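Lironar Opens Clothing Exchange and Repair Program to All Schools in Jomholm

JOMHOLM, May - Lironar, the regional clothing reuse organization, will open its school clothing exchange to every public school family in Jomholm beginning this fall. The program, called Halia, lets families trade outgrown children's clothing for larger sizes at no cost and have small repairs done while they wait.

Halia has been running as a pilot at two elementary schools since last September. Over the school year, 53 families took part, and almost 200 garments changed hands. Most were sweaters, jackets and gym clothes in children's sizes.

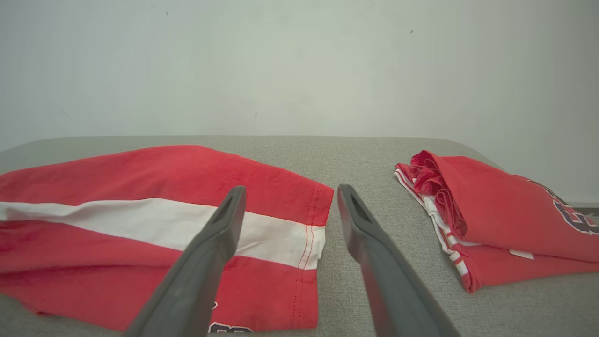
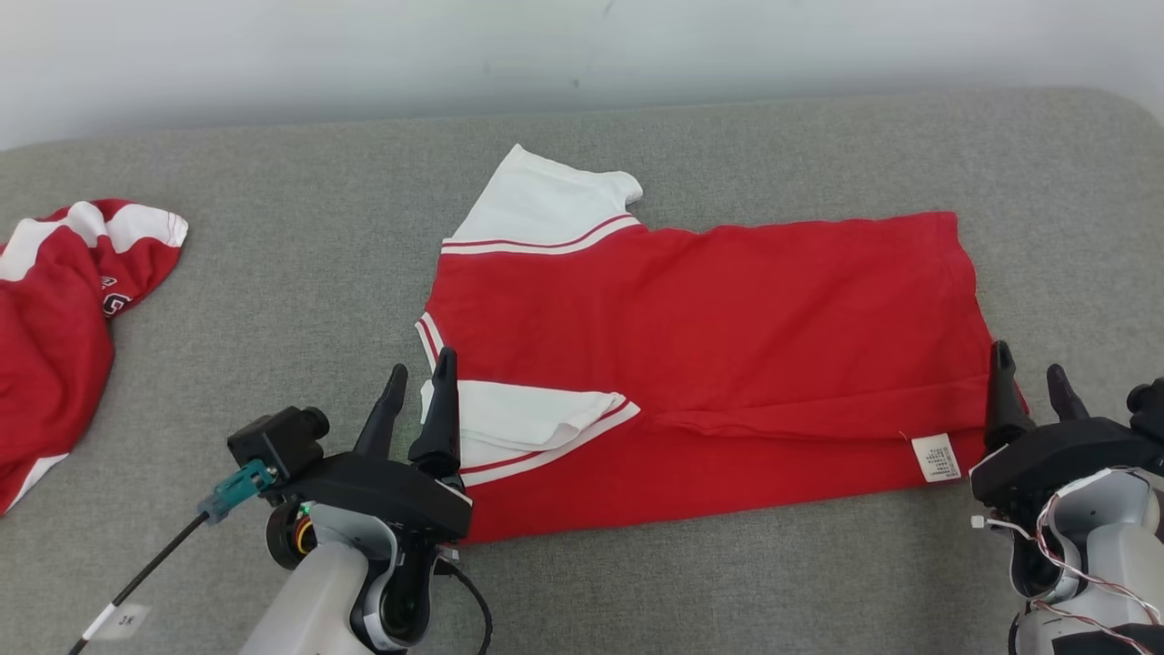
Second picture: a red garment with white sleeves and striped trim, partly folded.

"Children grow out of a jacket long before the jacket is worn out," said Kazimiera Sikora, program director at Lironar. "Parents told us they had bags of good clothes in the closet and no easy way to pass them along. They also told us they did not want to fill out a long form. We kept it to one page."

How the exchange works

Families bring clean clothing to the exchange desk during open hours and receive one credit for each item accepted. A credit can be used for any garment on the racks, in any size. Credits do not expire and can be shared between brothers and sisters, or given to another family at the same school. Families who have nothing to bring can ask for a starter card with five credits. No proof of income is requested.

Items are checked for stains, broken zippers and missing buttons. Clothing that needs a small repair is still accepted. Clothing that cannot be repaired is sorted by fiber and sent to Walczak, a textile recycler that has worked with Lironar on earlier collections. Walczak will pick up from the main exchange once a month during the school year and will not charge the program for transport.

The exchange does not accept underwear, swimwear, bike helmets or shoes with worn soles. Winter boots are welcome from September through January.

Repairs and sewing lessons

A repair table will be open during all exchange hours. Staff will sew on buttons, close seams, patch knees and replace drawstrings. Zipper replacement takes longer, and those items can be picked up at the following session. Families pay nothing for repairs to children's clothing. Adult clothing can be repaired if time allows, with children's items taken first.

Lironar will also offer short sewing lessons for students in fourth grade and up. Each lesson lasts 45 minutes and covers one skill, such as threading a needle, sewing a hem or darning a sock. Students may work on their own clothes or on practice fabric.

"We had a fifth grader during the pilot who fixed her own coat pocket and then came back with her father's," Sikora said. "The father's coat was harder. It had a torn lining, and she needed two sessions to finish it."

Changes after the pilot

Several changes were made in response to comments from parents. Open hours now run until 7 p.m., two hours later than during the pilot. Racks will be arranged by height in inches as well as by size label, as many parents said that labels from different makers did not match. Team and school items will have their own rack - these were the pieces families asked for most often and had the hardest time finding.

Labels sewn into garments should be left in place when possible. Washing instructions help the next family, and fiber content helps with sorting if an item goes on to recycling. Name tags should be removed or covered before drop-off.

Space and funding

The main exchange will be located on the ground floor of the former Jomholm library annex, which Lironar has leased for three years. The room has space for 300 garments on racks and another 200 in labeled bins. It has a step-free entrance on the parking lot side, two fitting rooms and a corner with seating for younger children.

Schools outside walking distance of the annex will be served by a traveling rack, which will visit each building once per term. Dates will be sent to families through the school offices before the start of the year.

The program is paid for through Lironar's general operating budget and income from its adult clothing shop. Families are not asked for donations at the exchange desk.

Registration

Registration opens in August at school offices and at the Lironar shop. Families who took part in the pilot do not need to register again, and their remaining credits will carry over. Clothing donations from the general public will be accepted at the shop during regular business hours starting in July.

About Lironar

Lironar collects, repairs and resells clothing in Jomholm and nearby towns. It operates one shop and a repair workroom, and runs seasonal coat collections with local schools.

Media contact: Kazimiera Sikora, Program Director, Lironar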